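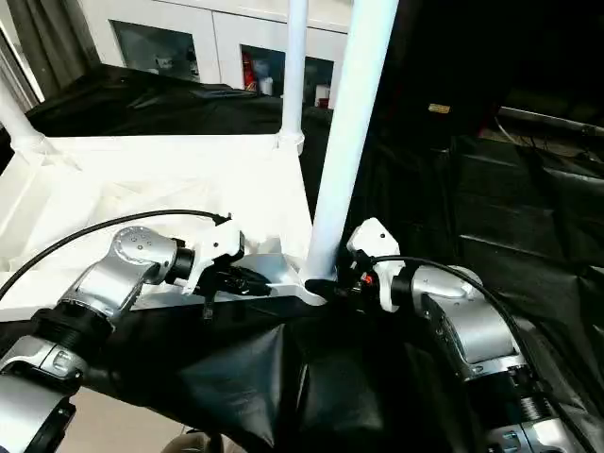
지원 요청 상세: Merero 접이식 천 받침대, 기둥 하단 유격 및 천판 주름

상태: 조건부 종결
분류: 비품 > 접이식 가구 > 프레임 및 천판
우선순위: 보통
신청 부서: Leltstead 생활지원과
처리 부서: Raltstead 고객지원실 가구 담당
설치 장소: Mạc동 공동 작업실
접수 월: 6월

신청 내용

당 부서는 Mạc동 공동 작업실에서 세탁이 끝난 천류를 임시로 펼쳐 두는 용도로 Merero 접이식 천 받침대를 사용하고 있습니다. 흰색 관으로 된 프레임에 흰색 천판을 걸어 쓰는 제품입니다. 최근 받침대를 펼친 뒤 다음과 같은 증상이 확인되어 점검을 요청드립니다.

가. 굵은 기둥의 하단이 앞쪽 곡면 브래킷에 끝까지 들어가지 않고, 손으로 밀면 좌우로 움직입니다.
나. 천판을 걸면 한쪽 모서리로 주름이 몰립니다. 반대쪽에서 당겨 보아도 잠시 후 같은 모양으로 돌아옵니다.
다. 접을 때 중간에서 한 차례 걸리는 느낌이 있으며, 힘을 더 주면 소리가 나면서 넘어갑니다.

제품 수령 당시의 조립 안내서는 보관하고 있으나, 기둥 하단의 체결 깊이에 관한 설명을 찾지 못하였습니다. 해당 증상이 조립 오류인지 부품 불량인지 판단하여 주시기 바랍니다. 부품 교체가 필요한 경우에는 예산 집행 절차가 있으므로 사전에 품목명을 알려 주시기 바랍니다.

처리 기록

[오전 9시 20분] 고객지원실
요청이 정상적으로 접수되었습니다. 증상 확인이 끝날 때까지 받침대에 물건을 올리지 마시고, 천판은 분리하지 않은 상태로 두시기 바랍니다. 이미 분리하셨다면 다시 거실 필요는 없습니다. 아래 사항에 대한 회신을 부탁드립니다.

증상이 처음 확인된 시점이 운반 이후인지, 천판 세탁 이후인지 알려 주십시오.
평소 올려 두시는 물건의 무게를 그램 단위로 알려 주십시오. 저울이 없는 경우 품목만 적으셔도 됩니다.
기둥 하단을 브래킷에 끼울 때 딸깍하는 소리가 나는지 확인하여 주십시오.
바닥이 평평한지 확인하여 주십시오. 깔개나 전선 덮개 위에 다리가 걸쳐 있으면 유격과 비슷한 증상이 나타날 수 있습니다.

[오전 10시 5분] 생활지원과
문의하신 사항에 대하여 회신드립니다.

증상은 작업실 내에서 위치를 옮긴 다음에 처음 보고되었습니다. 다만 같은 주에 천판도 세탁하였으므로 어느 쪽이 먼저인지는 특정하기 어렵습니다. 평소에는 수건과 얇은 덮개류를 올려 두며, 가장 많을 때 2,000그램으로 측정되었습니다. 기둥을 끼울 때 소리는 나지 않습니다. 이전에 소리가 났는지 기억하는 직원이 있어 확인하였으나 의견이 일치하지 않아 기록에서 제외하였습니다.

바닥은 평평합니다. 다리 밑에 깔린 것은 없습니다.

[오전 10시 40분] 고객지원실
회신 내용을 검토하였습니다. 말씀하신 하중은 천판의 허용 범위 안에 있으므로 과적에 의한 변형 가능성은 낮게 보고 있습니다. 기둥을 끼울 때 소리가 나지 않는다는 점으로 보아 하단 체결이 완료되지 않았을 가능성을 우선 확인하겠습니다.

1차 점검 절차를 안내드립니다. 순서를 바꾸지 마시고 진행하여 주십시오.

1단계. 받침대를 벽에서 300밀리미터 이상 떨어진 곳으로 옮깁니다. 옮길 때에는 천판이 아니라 프레임의 관을 잡습니다.

2단계. 천판 모서리의 고정 부위를 느슨하게 합니다. 천판을 완전히 벗기지는 않습니다. 천의 장력이 남아 있는 상태에서 기둥을 움직이면 봉제선에 무리가 갑니다.

3단계. 굵은 기둥을 브래킷에서 천천히 빼냅니다. 돌려서 빼지 마십시오. 빠지지 않는 경우 작업을 중지하고 회신하여 주십시오.

4단계. 브래킷 안쪽에 보풀, 실밥, 포장재 조각이 있는지 살펴봅니다. 이물질이 있으면 마른 솔로 제거합니다. 윤활제와 세정제는 사용하지 않습니다.

5단계. 기둥 끝의 마개가 제자리에 있는지 확인합니다. 마개가 비스듬히 끼워져 있으면 기둥이 끝까지 내려가지 않습니다.

6단계. 기둥을 브래킷의 방향에 맞추어 다시 끼우고 위에서 고르게 누릅니다.

7단계. 느슨하게 한 모서리를 다시 고정합니다. 주름이 남아 있더라도 이 단계에서는 당겨 펴지 마시고, 결과를 그대로 기록하여 주십시오.

[오후 1시 15분] 생활지원과
안내하신 절차를 7단계까지 실시하였습니다.

3단계에서 기둥은 무리 없이 빠졌습니다. 4단계에서 브래킷 안쪽에 뭉친 보풀이 확인되어 제거하였습니다. 보풀은 짙은 색이었으며, 작업실에서 취급하는 덮개류에서 나온 것으로 추정합니다. 5단계의 마개는 한쪽이 들떠 있었고 손으로 눌러 맞추었습니다.

6단계에서 기둥을 누르자 짧은 소리가 났습니다. 이후 손으로 밀어 보았을 때 좌우 움직임이 이전보다 줄었습니다. 완전히 없어졌다고 보기는 어렵습니다. 증상 나항의 주름은 남아 있으며, 다항의 걸림은 아직 시험하지 않았습니다.

참고로 안내서의 그림에는 기둥이 좌우 대칭으로 그려져 있는데, 실물은 기둥마다 굵기가 다릅니다. 안내서가 이전 판본의 것인지 확인을 요청드립니다.

[오후 1시 50분] 고객지원실
상세한 회신에 감사드립니다. 기둥 하단의 유격은 보풀과 마개 들뜸이 함께 작용한 것으로 판단합니다. 새로 끼운 직후에는 약간의 움직임이 남을 수 있으며, 기둥 끝을 기준으로 2밀리미터 이내이면 사용에 지장이 없습니다. 측정은 기둥 윗부분이 아니라 브래킷과 만나는 지점에서 하여 주십시오.

안내서에 관하여 확인한 결과, 보관 중이신 안내서는 이전 판본입니다. 현행 판본에는 굵은 기둥과 가는 기둥이 구분되어 있습니다. 전자 문서를 신청 부서의 대표 주소로 송부하였습니다. 이전 판본은 혼동을 피하기 위하여 폐기하시기 바랍니다.

천판의 주름에 대해서는 2차 점검을 안내드립니다. 천판은 가장자리 단이 프레임과 나란해야 하며, 단이 곧게 유지되는데도 면에 잔주름이 있는 것은 정상 범위입니다. 문제가 되는 것은 모서리 한 곳에 천이 뭉쳐 다른 모서리의 장력이 떨어지는 경우입니다.

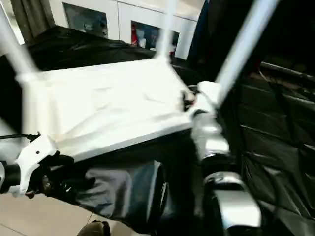 모서리의 뭉침은 대개 천을 당기는 순서에서 비롯됩니다. 한쪽 모서리를 먼저 완전히 고정하고 나머지를 당기면, 남는 천이 마지막 모서리로 몰립니다. 이 경우 고정구를 더 세게 조이더라도 개선되지 않으며, 같은 자리에 접힌 자국이 남게 됩니다.

2차 점검 절차는 다음과 같습니다.

1단계. 천판의 모든 고정 부위를 풉니다. 천은 프레임 위에 얹어 둔 상태로 둡니다.

2단계. 단이 곧은 변을 먼저 정하고, 그 변을 관과 나란하게 놓습니다.

3단계. 마주 보는 모서리를 한 쌍으로 보고 번갈아 가볍게 고정합니다. 이때에는 천이 다소 처져 있어도 무방합니다.

4단계. 네 모서리가 모두 걸린 것을 확인한 다음, 같은 순서로 한 번 더 당겨 조입니다.

5단계. 손바닥으로 천판 가운데를 눌렀다가 뗍니다. 눌린 자리가 바로 올라오면 장력은 충분합니다.

6단계. 모서리에 남은 천이 있으면 안쪽으로 한 번만 접어 넣습니다. 여러 겹으로 말아 넣으면 접을 때 관 사이에 끼어 걸림의 원인이 됩니다.

신청 내용 다항의 걸림 증상도 이 부분과 관련될 수 있으므로, 6단계를 마친 뒤 받침대를 접었다 펴는 동작을 시험하여 주십시오. 한 사람이 양쪽 관을 함께 잡고 천천히 움직이는 방식이 적절합니다. 걸리는 지점에서 힘을 더하지 마시고, 그 위치를 표시하여 주시기 바랍니다.

[오후 3시 30분] 생활지원과
2차 점검 결과를 보고드립니다.

천판을 다시 걸고 안내하신 순서대로 고정하였습니다. 모서리에 몰리던 천은 눈에 띄게 줄었으며, 5단계의 확인에서도 눌린 자리가 바로 올라왔습니다. 브래킷과 만나는 지점에서 기둥의 움직임을 측정한 값은 기준 이내입니다.

접고 펴는 동작을 시험한 결과, 걸림은 한 차례 나타났고 이후에는 나타나지 않았습니다. 위치는 천이 접혀 들어가는 모서리 부근으로 표시해 두었습니다. 소리는 나지 않았습니다.

추가로 문의드릴 사항이 있습니다. 천판을 세탁한 뒤 크기가 줄어든 것인지 의문이 있습니다. 현재 걸려 있는 상태에서는 판단하기 어려우며, 신품의 치수를 보유하고 있지 않습니다. 세탁은 미온수로 하였고 건조기는 사용하지 않았습니다.

[오후 4시 10분] 고객지원실
천판의 수축 여부는 단의 길이로 확인하실 수 있습니다. 다음 세탁 전에 평평한 곳에 놓고 긴 변을 측정하신 후, 세탁과 자연 건조를 마치고 같은 변을 다시 측정하여 주십시오. 두 값의 차이를 회신하여 주시면 교체 대상인지 판정하겠습니다. 걸려 있는 상태에서 잰 값은 장력의 영향을 받으므로 인정되지 않습니다.

걸림 증상은 현재로서는 모서리의 남은 천이 관 사이에 물린 것으로 보입니다. 부품 교체는 권하지 않습니다. 다만 다음의 경우에는 사용을 중지하고 본 요청 건에 이어서 기록하여 주십시오.

기둥 하단이 사용 중에 저절로 올라오는 경우.
브래킷의 곡면 또는 모서리에 금이 확인되는 경우.
천판의 봉제선이 벌어져 관이 드러나는 경우.
접는 동작에서 같은 위치의 걸림이 반복되는 경우.

[오후 4시 45분] 생활지원과
내용을 확인하였습니다. 천판의 치수는 다음 세탁 시에 측정하여 회신하겠습니다. 작업실 이용 안내문에 아래 문구를 추가하고자 하니, 내용에 오류가 있으면 정정하여 주시기 바랍니다.

"받침대를 옮길 때에는 프레임의 관을 잡아 주십시오. 천판을 잡고 들지 마십시오. 짙은 색 덮개류는 보풀을 턴 뒤에 올려 주십시오. 사용 후에는 벽에서 100밀리미터 이상 띄워 두어 주십시오."

마지막 문장의 간격은 펼쳐 둔 채로 보관할 때를 기준으로 정한 것입니다. 점검할 때의 간격과 다르므로 이용자에게 혼동이 없을지 의견을 구합니다.

[오후 5시 5분] 고객지원실
문구에 오류는 없습니다. 점검용 간격은 작업자가 뒤쪽으로 손을 넣기 위한 것이므로 이용 안내문에 함께 적지 않으셔도 됩니다. 마지막 문장의 "사용 후에는"을 "펼친 채로 보관할 때에는"으로 바꾸시면 뜻이 분명해집니다.

아울러 보풀에 관한 문장은 천판 위의 보풀을 수시로 털어 내도록 하는 내용으로 보완하시기를 권합니다. 이번에 브래킷에서 나온 보풀도 천판 가장자리를 따라 내려갔을 가능성이 있습니다.

판정

기둥 하단 유격: 이물질 제거 및 마개 재장착으로 조치 완료.
천판 주름: 고정 순서 변경으로 개선 확인. 면의 잔주름은 정상 범위로 판정.
접힘 동작 걸림: 한 차례 재현. 관찰 대상으로 유지.
천판 수축: 미판정. 신청 부서의 측정값 회신 대기.
교체 부품: 없음.
청구 비용: 없음.

종결 조건

수축 여부에 관한 측정값이 회신되면 본 요청은 별도의 승인 없이 완전 종결로 전환됩니다. 회신 전이라도 받침대는 평소의 용도로 사용하실 수 있습니다. 완전 종결 이후 같은 증상이 나타나는 경우에는 새 요청을 등록하시고, 비고란에 본 건의 분류와 설치 장소를 기재하여 주시기 바랍니다.

비고

신청 부서에서 보관하던 이전 판본 안내서는 폐기 예정으로 회신받았습니다. Mạc동의 다른 작업실에도 같은 판본이 배부되어 있을 수 있으므로, 생활지원과에서 해당 작업실에 현행 판본을 전달하기로 하였습니다.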